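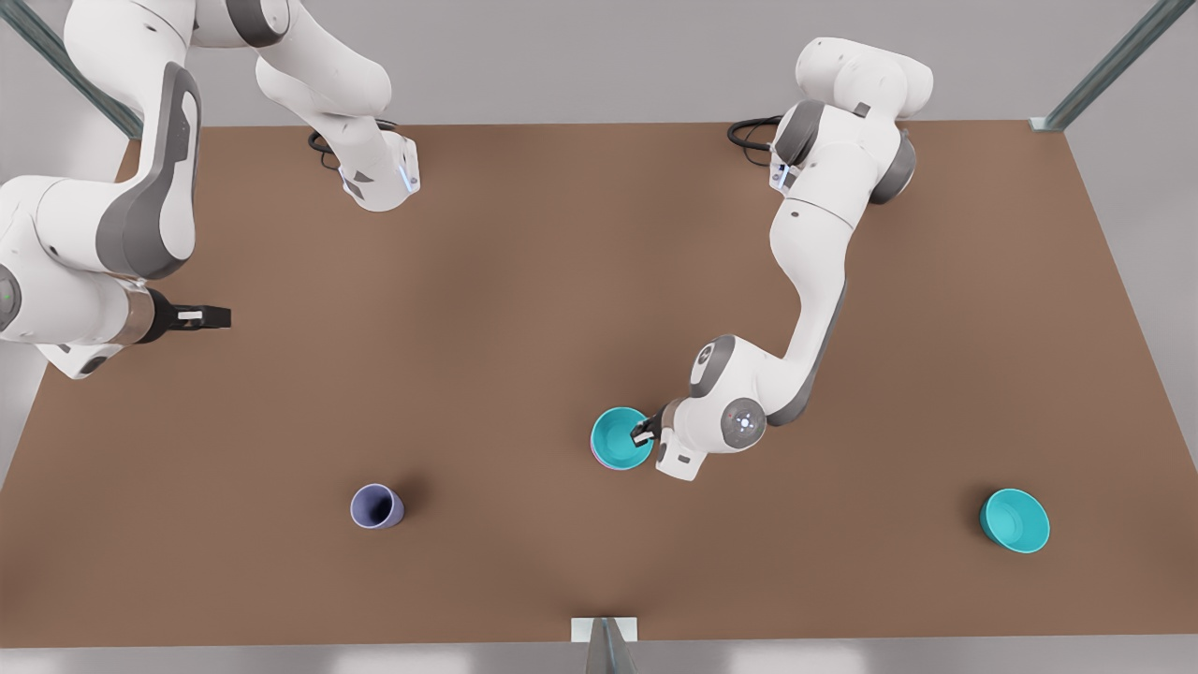

Cell 2 in the simulator, left arm with a cyan bowl, lavender cup on its side.

Trament dish line: the sim gallery

Quick page, as promised at the January meeting. Putting it up before my shift so excuse the typing. These are renders from the simulator, the stuff Prorkomus has been running for our dish return area. Two arms, one brown table, cups and bowls. Every move gets tried in there before anyone on the floor has to stand next to it.

Why dishes? Dish return is the job people ask to get off. We put through 3000 pieces on a busy day, all by hand, all picked up and turned the right way for the racks. Sore wrists, sore shoulders. Arturo Valentini did it for years and he's the one now sitting with the programers telling them how a cup really gets picked up. By the rim, mostly. He has opinions about bowls too.
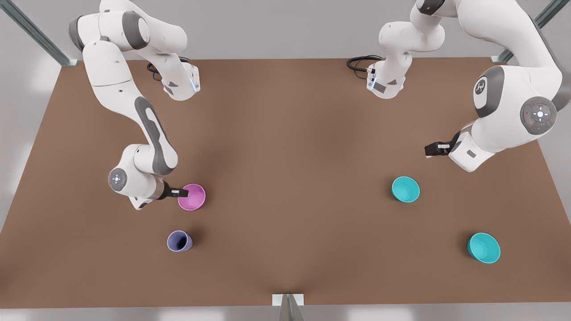

What changes for us, far as I know today. No one loses hours over this, that's in writing and posted by the time clock. Three of us move from the return belt to the new checking station, where you look over the racks and pull anything chipped or still dirty. Same pay grade. You can sit down for it, which on the belt you never could.

Training is 40 hours, paid, split between the simulator and the real cell. Arturo runs the first half. You don't need to know computers. You need to know when to hit stop, and how to clear a jam without climbing in.

Things still up in the air: who gets called when it faults on nights (Pongsiri has the service contract but they're days only), and wether the old Pustel racks fit or we have to buy new. I measured ours at 357 mm across the inside, sent that along, no answer yet.

Also the noise. A few people asked. Can't tell from a simulator, so will ask for a visit to a running cell before we sign off on the spot by the lunch room.

More pictures when I get them. Questions in the box by the lockers or grab me at break, 10:15, usual table.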